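Visit report: Habte grocery distribution center and Bandside store
Filed by Dagim Woldemariam, store operations
31 December 2025

Purpose

The visit was arranged to see how Habte handles chilled and ambient stock between its distribution center and its Bandside store, and to check whether any of the methods would carry over to our two stores in Rendcombe. Bontu Beyene (produce) and I attended. Kiros Gebremichael, the site manager, met us at the gatehouse and stayed with us through the morning. Niilo Keskinen took over for the store portion after lunch.

Receiving

The building has 25 dock doors. Six are reserved for chilled goods and open onto a vestibule held at a lower temperature than the main dock. Trailers book a slot the day before. A truck that misses its slot goes to a holding lane and is worked in when a door comes free.

Each chilled load is probed before unloading starts. The receiver takes one reading near the doors, one at midpoint and one at the nose of the trailer, and enters all three on the receiving sheet. If any reading is above the limit for that product class, the doors are closed again and the supplier is called. Kiros said rejected loads are uncommon in winter and that most are berries or bagged salad.

Case labels are scanned at the dock. Date codes are still typed by hand for about a third of suppliers whose labels do not carry the date in the barcode. This is the slowest step in receiving. We have the same problem with local bakeries and two of the dairy lines, and Habte has no better fix for it than we do.

Storage and selection

Ambient goods are stored by family group, in the same sequence as the store aisles. Canned vegetables come first, then soup, pasta, baking, cereal, paper and household chemicals. Pallets built in this order can be worked straight down the aisle at the store with very little backtracking. Pet food is the exception. It is picked last and shipped on its own pallet on account of weight and torn bags.

Selectors work by headset. Takeck supplies the voice software and the handheld units. The selector hears a slot number, reads back a check digit and then hears the quantity. Shorts are called out at the slot and passed to replenishment at once. In our stockroom shorts are written on the pick sheet and found by the next person, often the following day.

Battery changes are done at mid-shift. Spare units hang in a numbered rack next to the supervisor's desk, and each has to be signed out.

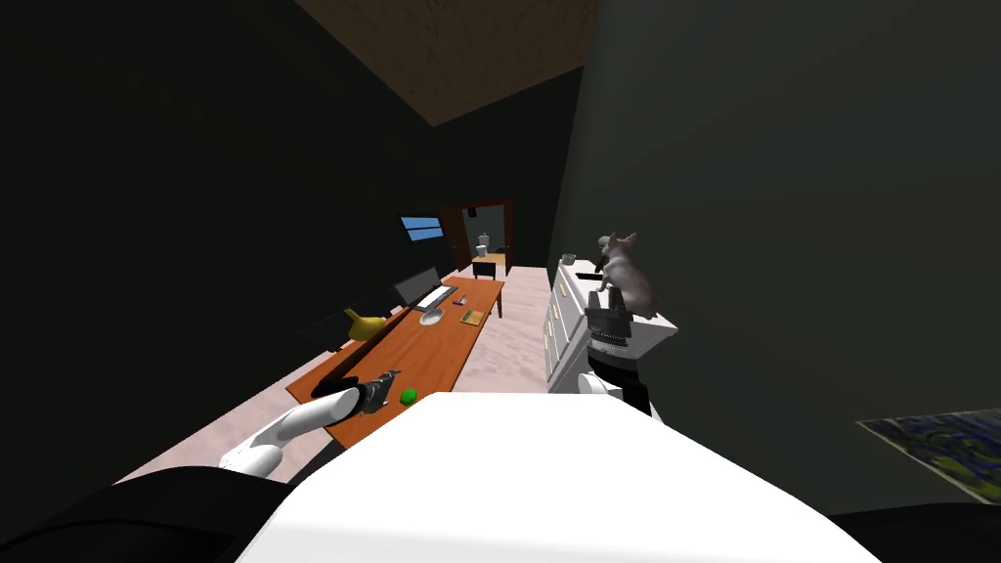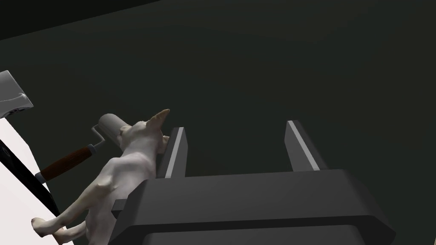
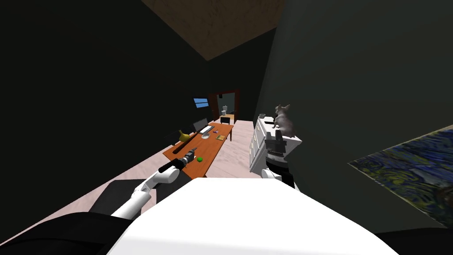 Bandside store

The store is a 45-minute drive from the distribution center. It receives one ambient delivery a night and a chilled delivery every morning before opening. Niilo walked us through the back room first, then the sales floor.

The back room is small for the volume. Stock is not held there by design, and anything that does not fit on the shelf goes onto a single overstock bay with the date written on the wrap. Overstock is worked every afternoon before new orders are sent. The order quantity for each item is adjusted by what is in the bay, which keeps the same item from being ordered twice.

On the sales floor the points of interest were these:

Dairy is loaded from behind through a walk-in cooler. Rotation takes care of itself on milk and juice. Yogurt and cheese are still faced from the front.

Markdown on meat and prepared foods is done at two fixed times a day. The first reduction is small and the second is larger. Bontu asked about customers waiting for the second one. Niilo said some do, and that the store accepts it.

Bulk nuts and dried fruit are in gravity bins with a printed lot number on each. When a bin is refilled it must be emptied first. Product is never poured on top of the old lot.

Shelf tags in frozen are clipped inside a plastic channel. Adhesive tags had been falling off along the door gaskets.

Produce

Bontu spent an extra hour in produce and supplied the notes for this section. Wet-rack items are trimmed and soaked in the prep room, drained, and put in the cooler overnight before display. The misting cycle is shorter than ours and runs more often. Bananas arrive in two color stages on the same pallet so that the display does not ripen all at once. The prep sink is on the opposite side of the room from the trim bin, and she does not recommend copying that.

Shrink in produce is recorded by item at the time it is thrown out, on a scale with a keypad. We record by department at the end of the day. She would like to try the item method on berries, salad and bananas first.

Costs discussed

The voice system was priced at $400 per headset unit, not counting the license. At our stock level it is hard to justify. Kiros suggested that the check-digit routine could be used with paper alone and would catch most wrong-slot picks.

Follow-up

1. Request a sample of the three-point temperature sheet from Habte and adapt it for our dairy and frozen deliveries.
2. Re-sequence the Rendcombe stockroom to match the aisle order. Start with canned goods and baking.
3. Set up one dated overstock bay at each store and clear the loose pallets from beside the compactor.
4. Run item-level shrink recording in produce through February. Bontu to report.
5. Ask Fuad Endale in purchasing which suppliers can put the date code in the case barcode.
6. Price plastic tag channel for the frozen doors.

A return visit from Habte has been offered to Kiros for later in the winter. He would like to see the deli and the bottle return room.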